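The one-touch house and other promises

Every February my inbox fills up with people who want to sell me an empty countertop. I used to delete them all. This year I read them, partly because three readers wrote in asking what I thought of the Herside method, and partly because my own hall closet had reached the point where the door had to be leaned on.

For those who have been spared, Herside is a home-organizing course. It costs 199 dollars, it comes in short videos, and its main rule is that you should never touch an object twice. You pick up the mail, you deal with the mail. You take off the coat, you hang the coat. Nothing gets set down "for now." The course claims this will save the average household 233 hours a year.

I would like to know whose hours those are. I went through the course materials looking for where the number came from and found a footnote that led to a blog post, and the blog post led back to the course. I wrote to the support address and asked if there was a study. The answer thanked me for being on a journey.

Let me be fair and say that I tried it. I gave it the whole month, and I did it properly, with the little printed cards on the doors. The mail part worked. I now open envelopes standing over the recycling bin and I expect to keep doing that. The coat part worked for as long as I was alone in the house, and then my sister came to stay with two kids and a dog, and there were wet boots in the bathtub by dinner.

The trouble with never touching a thing twice is that most of what we own is in the middle of something. The library book is half read. The sweater has been worn once and is neither clean nor dirty. The permission slip needs a signature from a person who gets home at seven. You can call that clutter if you are selling a course. I would call it having things going on.

Duván Correa, who wrote to me after the last issue, put it better than I did. He spent years fitting kitchens and says that every client asked for clear counters and every client, when he went back to fix a hinge, had a toaster, a fruit bowl, a phone charger and a pile of school papers out on them. The only kitchen he remembers with nothing out belonged to a man who ate all his meals at his mother's.

Then there are the boxes. You will not get through any of these programs without being told to buy boxes. Herside sends you to Mikard, which sells stacking bins with a space on the front for a label, and if you want the labels to match you need the Mikard label maker, and the label maker takes only Mikard tape. By the second week I had a shelf of bins I would not otherwise have owned, one of which held nothing but the tape. I had bought an object in order to store the object that names the objects. I took the rest back and was charged a restocking fee.

Lã is the expensive end of the same idea. They do felt baskets, quite handsome, in colors named after weather, and they will tell you that a home needs "landing zones." A landing zone is a basket by the door. My grandmother had one. It was a roasting pan with a broken handle, and it held keys, dog leashes and seed packets, and she could find anything in it in the dark.

Plokeck, the app, is the one I disliked most. You photograph everything you own, room by room, and it gives your house a score out of 100. Mine came back at 41. It took off points for "unpaired items," which seems to mean two things near each other that the app thinks belong in different rooms. I moved a lamp and went up to 44. I moved the lamp back, out of spite, and took the pictures again with the lamp in the same place as the first time, and got 52. Make of that what you will. A reader in my building says hers went down after she cleaned.

I don't think it is a swindle, exactly. I think it is a measuring tool that doesn't know what it is measuring, and I have worked in enough offices to know how much trouble one of those can cause. People begin to tidy for the score. They hide the sewing machine because it costs them points, and then they stop sewing.

A hairbrush will sit next to a cup, or in one, in any house I have ever lived in. 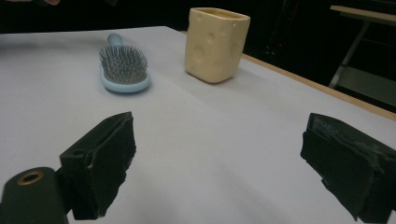
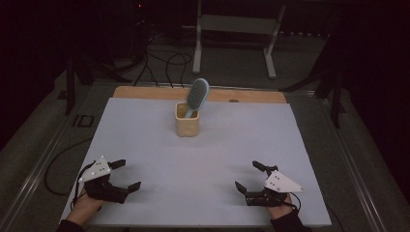 So what would I suggest, if you have a closet like mine? Start with what annoys you and leave the rest alone. I took everything out of the hall closet on a rainy afternoon, threw away a vacuum cleaner bag for a vacuum cleaner I no longer have, gave four umbrellas to the thrift store and put the rest back more or less as it had been. The door closes. It cost nothing, and I touched most of those things a good deal more than once.

I would also suggest waiting before you buy anything to put things in. If you still want the bin after a month, get the bin. I have kept 2 of the Mikard ones, for batteries and for Christmas lights, and I have no complaint about them as bins. They are sturdy and the lids fit. It was the philosophy that wore me out.

Several of you asked about refunds. Herside says it will return your money within thirty days if you send in proof that you finished all the worksheets. I sent mine and have heard back twice, once to ask for the worksheet on gratitude, which I had skipped, and once to offer me a discount on the advanced course. I will report on this if there is anything to report. The advanced course is for garages – I don't have a garage, and I told them so on the very first worksheet.

Next month I will be looking at meal kits, and I already have questions about the ice packs. If you have kept track of how many of them are in your freezer, please write and tell me. Letters on the Herside business are still welcome too, including from anyone who loved it. I have had one of those so far, and she was nice about it, though she did mention she had just moved in and the furniture was still on the truck.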